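Piner Craft Shelf Notes

Welcome! Piner is a set of written notes and photos about craft shelves, sewing corners and the cubbies underneath them, the places where thread, twine, felt, tools and loose cables all end up living together. I love these shelves and I have wanted a decent collection of them for years, so it's a real pleasure to put this one out.

What's in it

The current release has 1,367 photos and 2,781 short notes. A photo can have one note or several, depending on how much there was to say. Notes are in plain English and cover what is stored, what it sits next to and which level of the shelf it is on. All of it comes from home craft rooms and shared workrooms, and no two are sorted the same way (my favorite thing about it!).

Folders

photos/ holds the pictures, one folder per shelf
notes/ holds the text, one file per photo
words.txt is the list of 54 item words we try to stick to
changes.txt lists what moved between releases

How the notes are written

Every shelf is split into "top" and "under." Top is whatever stands on the board itself, under is whatever has been pushed into the space below it. It sounds too simple, but it holds up very well, even on corner units and shelves with a curved front. Things that hang over the side, like ribbon or felt garlands, go with the level they hang from.

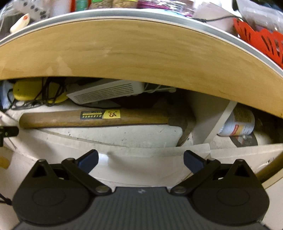

Top: spools of thread and twine, purple wire, red felt. Under: hammer with a "3" sticker, white device with vent slots, cables.

Stickers and handwritten marks are copied into the note exactly as they read, with no guess about what they mean. If a label can't be read, the note gives its colors and stops there. The same goes for items we aren't sure of. "White device" is a perfectly good entry, and so is "dark red object." I would much sooner have a vague note than a wrong one.

Thread and twine get their colors written out, and undyed jute is "natural." Wire and cable are kept apart: wire is for making things, cable is for plugging things in. Early notes mixed these up constantly. Most were fixed in the Tesuvon pass, when nearly 800 notes were read again from scratch, but please tell me if you spot one that slipped by.

Using it

Good fits so far have been word lists for craft inventories, testing search in a home storage catalog, and practice material for people learning to describe crowded spaces. The Hiltia word list lines up with ours except for fasteners, which we lump together and they split up beautifully. A merged version is in the works.

Known gaps

Plastic bags are a weak spot. We note the bag and leave the contents alone unless they show clearly. Yarn is thin on the ground too, and there's hardly any leatherwork. More of both would be wonderful.

Adding your own

Send shelves as they are, please don't tidy first! Name the folder after the room, write top before under, and run the Rathjen spell check on your notes before sending. Additions for the next release are open through October.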